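Prothero 50 Dry Riser Inlet Cabinet

If you look after an older building, you probably have a dry riser inlet somewhere near the front door, and there's a fair chance the box around it has seen better days. We've been fitting and replacing these cabinets in and near Markthorpe for long enough to have strong feelings about hinges, and the Prothero 50 is the one we keep coming back to (Meirion Dafis in our workshop would happily talk to you about it all afternoon!).

The door opens wide and stays open, so a crew can get a hose on without wrestling it. The glass panel lifts out from the inside for replacement, and the frame comes ready drilled for surface or recessed mounting.

Stock code: 581
Finish: red powder coat, other colors to order
Door: glazed, with spring lock
Depth: 5 inches surface mounted, a little more recessed
Warranty: 5 years on the frame and hinges

Every cabinet comes with fixings, a spare lock spring and a printed sheet in plain language. Please do read the sheet before you drill, especially if your wall is old brick, and give us a call if anything looks different from the drawing. Elisa Villa answers the phone most mornings and knows the range inside out.

We can also fit the cabinet for you and test the riser on the same visit. Our testing book for March fills up early, so do get in touch in good time.

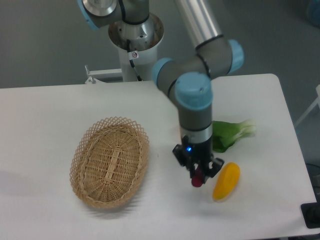
Delivery is free on orders of two cabinets or more, and we're always glad to take the old box away with us.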